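Portrait pricing for a first paid job

noreen_h
I've been asked to shoot portraits for a small firm, seventeen staff, one afternoon in their office. First paid job. I was going to charge by the head, but a friend says half-day rate. I've got one Seidel softbox and a grey backdrop. 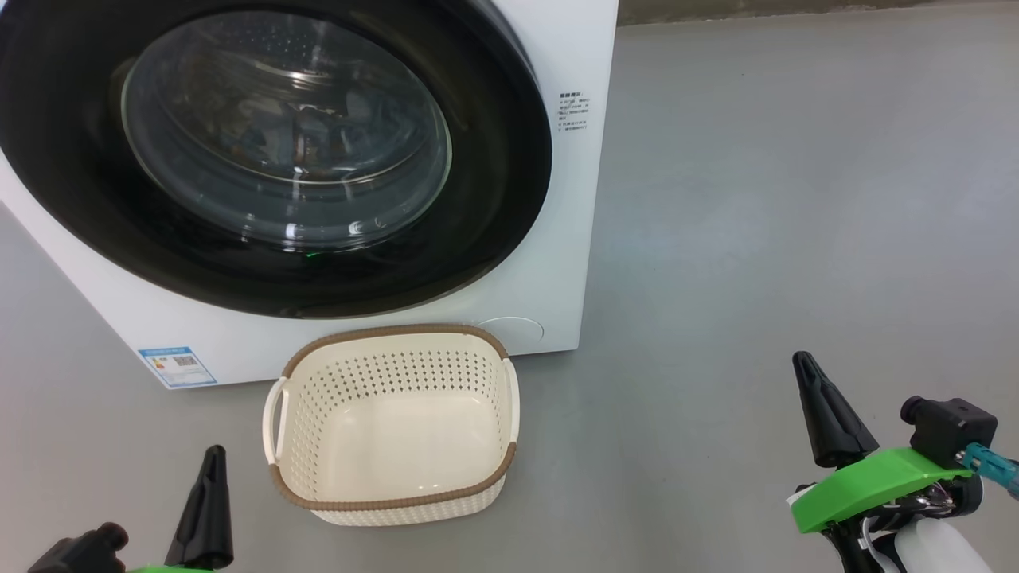

They also want the files within five days, and I still edit slowly.

a_prata
Half-day rate. By the head you lose money when people don't turn up, and they won't.

weidemann_w
Disagree. Small firms like a price per person because they can see what they're paying for. Set a minimum and you're covered.

a_prata
A minimum is a half-day rate with extra sums.

noreen_h
Does either of you include retouching? 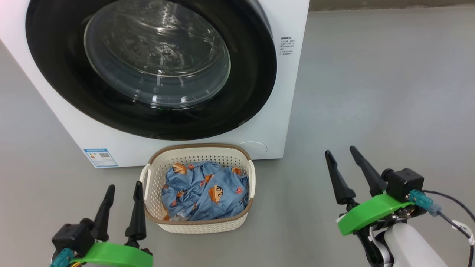

Page 5 of 7

riis_e
I include one picture per person, lightly retouched. Anything more is extra, and I put it in writing. In November I left that line out and ended up doing 40 files for nothing.

weidemann_w
Same. Ask for a deposit as well.

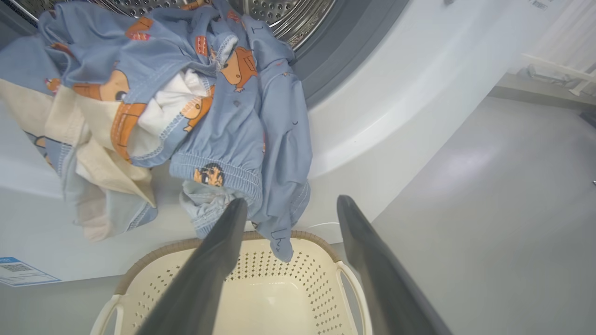

Cartoon print on light blue, orange and black

arlindo_v
Bring a second light if you can borrow one. One softbox is fine until somebody with glasses sits down — then you'll be moving it all afternoon.

riis_e
I'd raise the one light and leave it. Two is more to carry.

noreen_h
Going with half-day, one retouched file each. Quote sent Tue 16 December.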